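Trilthorpe Rectangular Wicker Baskets
Pantry, bench and table storage

Home > Kitchen > Baskets & Trays > Trilthorpe

Item 684
In stock, ships from our Kovitico warehouse

We've been stocking the Trilthorpe for a few years now and it's still the basket our own staff take home most. It's a plain rectangular wicker basket with a proper flat bottom, a rim you can get your fingers under, and a weave tight enough that muesli bars don't poke through the sides. Round baskets are lovely, but they waste the corners of a shelf, and these don't!

Colours
Dark Brown
Orange (a warm, lighter tone, more honey than traffic cone)

The two colours come from separate dye batches, so expect a bit of variation within a basket. We think it looks better for it.

Size and care
Length: 30 cm
Weight limit: 2 kg when carried, more if it's staying put
Cleaning: soft brush or a barely damp cloth, then air dry out of the sun
Not for the dishwasher. Please don't try it.

What people use them for
Fruit and lunch-box snacks, mostly. An orange one at the front of the bench for apples and anything in a wrapper, a brown one behind it for onions or bread rolls. They're also great on a breakfast table with a tray and a few cups, when you want everybody to help themselves without six packets lying open. Soo-ah Han in our shop keeps tea towels in hers, rolled up on their ends, and I've since copied her.

If you're storing fruit, leave some room between pieces so the air gets through, and line the basket with a cloth if you're fussy about crumbs (I am). Jurić cotton liners fit this size with a little fold left over at the rim.

Customer notes

"Bought one brown, came back for three more. They sit nicely on a narrow shelf and the kids can pull them out themselves."
Mwende Muriithi

"Colour is softer than I expected from the name, which suited me. A couple of stray ends on the base that I snipped off with nail scissors."
Chang-ho Do

"Good basket. I'd love a deeper one for potatoes."
Gráinne Ó Riain

We've asked the makers about a deeper version, Gráinne, and samples should reach us in October.

Ordering
Baskets are sold singly, so mix the colours however you like. Cafés and schools wanting a larger number can write to Ye-seo Yoon on the trade desk. Our biggest order so far was 165, all orange, and it filled the van to the roof.
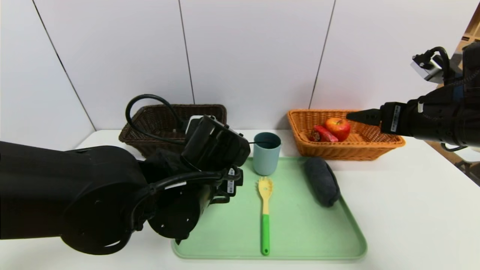
Liners, lids and shelf labels are listed separately under Basket Extras. The lids fit both colours but only come in brown for now.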